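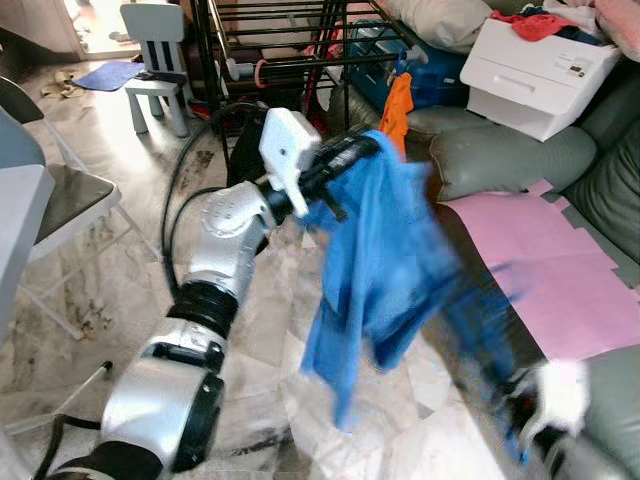 In Praise of the Folding Table
By Darcy Cormier
August 22, 2018

My mother-in-law's old place in Gander had a laundry room with a door on it, and for years I thought that was the dream. A door! You could throw everything in there before company came and nobody had to know about your socks. I wanted one badly enough that when we moved I got a quote, and then I sat down with a cup of tea and read the quote again and put it in a drawer.

So we do the washing in the living room, like most people I know, and I've come around to thinking that's where it belongs. Laundry is not a dirty secret. It's the thing the household makes most of, apart from noise, and I don't see why it should be done alone in a cupboard next to the furnace while everyone else is on the couch.

My friend Ladan Mazandarani disagrees with me on this and has done since April. Her view is that once you let the clean clothes sit on the sofa, you no longer have a sofa. Fair enough. I've eaten supper on the floor beside a heap of pyjamas, and I've gone to work in a shirt that somebody's kid slept on. But her spare room is full of baskets she can't bear to look at, and mine get dealt with, if only so we can watch the hockey.
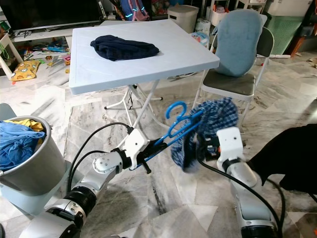

What makes it work, if you ask me, is furniture that doesn't mind being moved. I'd take a folding table over a fancy built-in counter any day of the week. It goes up, it holds the pile, it goes away again (or it stays up till the weekend and becomes where the mail lives, fine). A bucket of clothes parked on a plastic stool is as good as any hamper in a catalogue, and your back will thank you for the extra bit of height. Plastic hangers too, the brighter the better. A bright blue one is hard to lose, even with a checked cloth slung over the end of it, and I've never once missed the padded kind my aunt swore by.

I'll admit the floor is a weak point. Tile is lovely for mopping and miserable for dropping a clean white shirt on, and I drop one every load. Senyo Ansah, who lives upstairs from us, spreads an old sheet down first. I keep meaning to try it.

He also irons his tea towels, so I take his advice in small amounts. Ironing is where I get off the bus. Hang a thing up promptly, give it a good shake, and whatever creases are left are your own colourful personality. The rest of my standards are about as high as the stool.

Ladan is coming over on Saturday, and I'm not clearing the sofa.

Recent columns
The drawer with the quotes in it
Six mugs is plenty
Who keeps buying storage boxes?
A kind word for the kitchen radio

Contact Darcy | © 2018 Darcy Cormier | Back to top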